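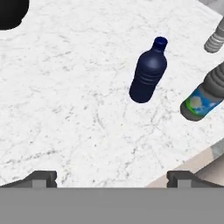 One reader of the May issue objected that the split-squad draw penalises clubs with a single under-16 side, and asked whether the seeding formula could be published in full. The reply follows, with the changes that apply from 3/3/26.

Seeding for the Osia junior netball league is calculated from the previous nine rounds. Each result carries a points value (win, draw, loss) and a goal percentage. Goal percentage is capped at 79 per cent of the margin in any match decided by more than 33 goals. The cap was introduced after two Taipe fixtures distorted the lower half of the ladder – both were played against sides short of a full bench.

Under the revised draw, a club fielding one side in an age group keeps its own seed. A club fielding two sides is seeded on the higher of the two results, and the second side enters one division below. Previously both sides were averaged, a method that favoured neither the club nor its opponents. Vulik has asked for an exemption for its combined under-14 and under-16 squad. The request is under review and the existing arrangement stands until a ruling is made.

Court allocation is unchanged. Courts 1 to 4 at Odex Park are reserved for divisions one and two. Warm-up on the outer courts closes nine minutes before the first centre pass. Substitutions are to be recorded on the score sheet by quarter, with the position code entered in the right-hand column.

Corrections to team lists must reach the registrar before the draw is released. Late changes are accepted for injury only and require the standard form.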